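Second-last Wednesday of term and the kettle still hasn't been descaled

I promised a few of you on the school newsletter page that I'd write up how the robotics club has been going, and then I kept not doing it, because every time I sit down with a cuppa someone messages to ask whether their kid left a drink bottle in the lab. (Yes. They all did. There is a whole shelf of them now, come and get them please.)

So, for anyone new, I help run the after-school robotics club at Gedcombe, which meets once a week in the old textiles room. I'm not a teacher of anything technical. I did a bit of electronics at TAFE a very long time ago, I've been a parent helper since my eldest was in Year 8, and somewhere along the way I became the person with the key. My eldest has left school and I still have the key.

This year we've been working on the table-clearing task for the Lurside Challenge, the regional one, and I want to get some of it down while I still remember it, partly for the kids and partly for whoever takes over the senior group next year.

The task sounds simple when you read it in the rule book. Two arms, a table with plates on it, and the plates have to be sorted and stacked in a tray within a time limit, with points off for anything dropped or chipped. When I first read it out to the group there was a general groan, as most of them had been hoping for something with wheels. Last year was wheels. Last year we had a little rover that climbed a ramp and everybody cried when it fell off, me included, and I think they wanted revenge on the ramp.

But they came around to it. I reckon what did it was the first afternoon with the hand controllers, when one of our Year 9s had a go at moving a plate from one side of the table to the other and took the entire session to do it. She was absolutely determined. People's parents were waiting in the car park with the engine running and she was still there, tongue out, nudging this plate along a centimetre at a time, and when it finally landed there was a cheer you could have heard from the oval. After that there was a waiting list for the controllers and I had to draw up a roster.

The way we've been doing it is that one student drives the pair of arms, left hand for the left and right hand for the right, and another sits beside them and keeps an eye on things and calls out. We record each go, and the good ones get saved to train the software that will (fingers crossed) do the job by itself on the day. The software side is looked after by two of the Year 11s, who explain it to me at great length and with enormous patience. I understand it for about as long as they're talking.

By the end of last week we'd saved 461 good runs. I know the number because it's written on the whiteboard in letters as tall as my forearm, and whoever finishes the last run of the day gets to rub it out and write the new one. They take this very seriously. There was a dispute over handwriting.

I should say something about money, because people do ask. The arms themselves belong to the school and came through a grant that was well before my time in charge of the key. What we had to find ourselves this year was $2,575, which covered the entry fee, the bus, replacement cables, some aluminium rail and a set of new finger pieces for the grippers after the old ones wore smooth. Most of that came from two sausage sizzles and the Sultard Hardware raffle, and if you bought a ticket off a very earnest twelve-year-old outside the bakery, thank you, you are now partly responsible for a gripper.

The plates were the fun bit. The rules say they have to be "varied", and they don't say any more than that, so I put the word out and people went through their cupboards for us. I also did a round of the op shops one Saturday morning and came home with far more than I'd meant to, including a gravy boat that has nothing to do with anything and now lives at my place. The younger ones were thrilled by this, they spent most of a session laying plates out by favourite, and there's real partisanship about it. One boy won't train with anything that has flowers on it. Another one will only train with flowers. I stay out of it.

What we've learned about plates, since I'm here and somebody might find it useful:

Flat ones are a misery. If there's no lip to get a finger under, the gripper just skates across the top. We spent three weeks on this before someone suggested pushing the plate up against the side of the tray to tip it a little, and that's now our standard move.

Dark ones confuse the software more than light ones do, and shiny dark ones most of all. The Year 11s think it's to do with the reflections. We now do extra runs with them, and we do them at different times of the afternoon with the blinds at different heights.

Overlapping ones have to be done from the top down. You would think that was obvious, and it is obvious to you and me, but you have to show the arms over and over, and if even a handful of the recorded runs do it the wrong way around then it will cheerfully try to drag out the bottom plate on competition day. We found that out the hard way in the practice round at Awasthi College, where we lost a plate, a good deal of dignity, and eight points.

I'll say a bit about that practice round, because I came home from it quite flat and I've changed my mind since. We drove up on the Friday, it poured the whole way, and the bus had a heater that worked only on the left-hand side. We finished second from the bottom. The team next to us had matching polo shirts and a printed banner, and our lot had a bedsheet with the club name on it in fabric paint, slightly uphill. I could see a few of them looking at the banner.

But on the trip back they didn't talk about the banner at all. They talked about plates. They talked about plates for two and a half hours, over the top of each other, about which arm should go first and whether the left one should be holding the tray steady or helping with the lift, and by the time we pulled in at the school gate they had a whole new plan written on the back of a chip packet. I've still got the chip packet. It's pinned up next to the roster.

The new plan, roughly, is that both arms work at once. Up until then we'd been taking turns, with the right arm waiting politely until the left had finished, and it was safe but terribly slow. Having them both over the table together means there's a real chance of them bumping, so the drivers had to learn to keep each arm to its own patch and to call out before crossing over. The first few sessions were hair-raising. I stood there with my hand near the stop button the whole time and went home with a sore shoulder.

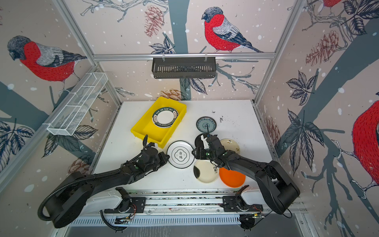
Do the two arms need to be driven by two different people? One person drives both in our club, one controller in each hand, and we've found that works better than splitting them, since two drivers tend to be polite at exactly the wrong moment and both stop.

It does take some learning, mind you. I had a go myself a few weeks back, after a good deal of encouragement, and it was like trying to pat my head and rub my tummy while wearing oven mitts. I managed to pick up one plate and put it down again more or less where it had been. They gave me a round of applause that I thought was a bit much.

Lurside itself is in December, in the last week before the holidays, so we've got a few sessions left and a list as long as your arm. The plan is to keep recording up until the final fortnight and then stop, however tempting it is to sneak in a few more, and spend what's left letting the software run on its own while we watch and take notes. The Year 11s are very firm about this. They've put a sign up.

If you're coming along to watch, parking is behind the hall and the doors open at 8, and bring a cushion because the seats are those plastic stackable ones. Families are welcome to stay for the whole day. We could also do with another pair of hands for the bus on the way home, somebody who doesn't mind noise and is happy to sit on the right-hand side in a good thick jumper.

And we're still after plates! Anything you don't mind losing, any pattern, chips are fine as long as they aren't sharp. Leave them in the box outside the textiles room, wrapped in a bit of newspaper if you can. No more gravy boats, please. And do collect your drink bottles while you're there.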